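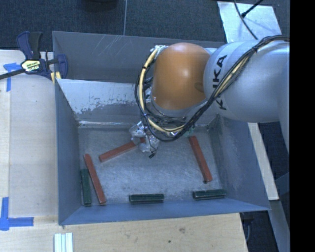 I finally rewrote the grasp ranker, and I have been grinning at log files all week. The old one scored each candidate by how well the fingers would fit the part and stopped there, which is fine when your parts sit in the middle of a table with nothing near them. Ours sit in a deep metal bin with sloping walls, and a green bar standing right up against the left wall is a very different problem from a red one out on the open floor. Same kind of shape, same kind of grasp, but on one of them half of your nice high-scoring candidates want to put a finger through sheet metal!

So the new ranker (it lives in our planning repo, Storix, if you're one of the four people who follow that) asks the wall question first. For every candidate I sweep the gripper volume backward along the approach line and keep the smallest clearance it finds. Anything under the limit is thrown out before we spend a single millisecond on inverse kinematics. Brock Sutherland had been telling me to do it in this order since November and I kept saying the sweep would be too slow. It isn't. On my test set we start with 3,685 candidates and 1,938 are left after the clearance check, and the planner feels like a new program.

The part I'm happiest about is the cable penalty. The KUKA carries a thick bundle of black cables and a pale yellow hose, and they loop down a good way over the bin. Our collision model used to treat all of that as if it didn't exist. Now there's a fat, ugly capsule chain standing in for the loop, and Hashini Nanayakkara wrote a small cost term that grows as the chain gets close to a wall. It's 33 lines with comments. I love it.

Still on my list:

- The short bars lying flat near the front wall. Their poses come back flipped end for end more often than I'd like. Harmless for picking, annoying for placing.
- Scratched metal. The bin floor is scuffed and shiny, and the depth data has opinions about that. Nayara Teixeira wants to try a plane fit and subtract.
- Replay. I want to scrub through a plan and see why each grasp lost.

I'm starting on replay this Saturday, with coffee. If you have a viewer you like for this sort of thing, leave a comment, I'll try anything that reads plain JSON.

Filed under: Motion planning, Grasping, Code notes

This site uses cookies to remember your settings. OK / Learn more

© Tamara Stanciu | Contact | Back to top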